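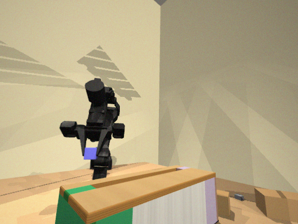
Print | E-mail

The night the arm wouldn't let go

I'd only gone in at Flendcombe to water the plant, I swear. But Murray Goodwin had left the simulator running, and there was Peixoto (we name all our arms, don't judge) holding up the little blue-violet cube like a waiter with one olive.

"Put it down, love," I said, and typed the release. Nothing! I typed it again. The log said RELEASED, cheerful as you like, and the fingers stayed shut.

So I rang Murray, who was in his bath.

"It's only pretend," he said. "Pretend cube, pretend table. Go home."

"And the real one in Stendden?"

Lots of splashing. The real one ran the same code, you see, and it had started its night shift 12 minutes ago, picking up glass jars. It had 3,000 of them to get through. With a person beside it, trusting that log!

I've never heard a man get out of a bath so fast. He rang Skokatex, they hit the big red button, and a very cross woman called back to say the arm had stopped with two fingers tight round a jar of pickled beetroot and her sleeve.

Just the sleeve, thank goodness. She wanted to know who was paying for the cardigan.

E-mail this story | 321 shares | 2 comments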